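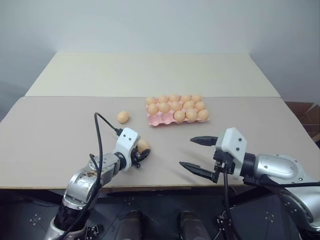 What happens to the people on a packing line when part of the line gets automated?
Mostly their jobs change shape before their numbers change. The repeat motion goes first, and what's left is the watching, fixing, checking and deciding, often for the same pay and with less say over the pace.

Week 3 handout - Automation at work, food packing
Notes go with the Comard reading. Bring both, we will not have time to print more.

Where we left off
- task vs. job. A job is a bundle of tasks. Machines take tasks.
- Picking up an egg and putting it in a cup = one task. Looks tiny. On a small line it can fill most of a shift.
- Seeing a hairline crack, turning an egg over, stopping because something smells off = other tasks, usually done by the same person at the same time. Nobody wrote them in the job description.

Why eggs are a good case
Fragile, no two quite the same shape, cheap. Cheap matters - a broken egg costs almost nothing but the cleanup stops the line. Big plants have had fixed grading and packing machines for decades. The newer question is small packers with odd cartons and short runs, where a two-arm setup can be moved to a different carton without rebuilding the line. Speed is still the weak point. People are fast at this.

Case: Dal Bello (small packer, mixed cartons)
33 people on the floor before the change. Hand packing for short orders, 500 cartons or fewer. Trial cell bought through Flirard, started in February.
What management expected: fewer packers on short orders.
What the reading reports:
- packers moved to feeding the cell and checking cartons after it
- a new role, "cell lead", no pay grade for the first months (see p. 4 of the reading, the complaint is quoted in full)
- less wrist pain, more complaints about standing still
- breaks got harder. Before, you could swap with a neighbor. Now somebody has to stay with the cell
- older packers were asked to teach the "feel" of the job, then felt they'd given it away. Come back to this one.

Case: Suvon
Bigger site, around 4000 cartons a shift. Staff were asked first which tasks they wanted rid of. Answer was stacking, not packing! Stacking got automated, hand packing stayed. Turnover went down, but wages went up in the same period so be carefull with this one.

Terms to know
Deskilling - the job needs less knowledge than before, or is treated as if it does.
Residual tasks - whatever is left over after the machine gets its share.
Pacing - who or what sets the speed.
Tacit knowledge - things you can do but have trouble writing down.

For discussion
Who sets the pace at Dal Bello before and after? Use the break example.
Should a packer be paid for teaching or showing a task that then gets automated? How would you even work out teh amount?
Pick a job you've had. List the tasks, mark the ones you would hand over, and the ones you'd fight to keep.

Short paper: one page, on either case. Use at least two of the terms.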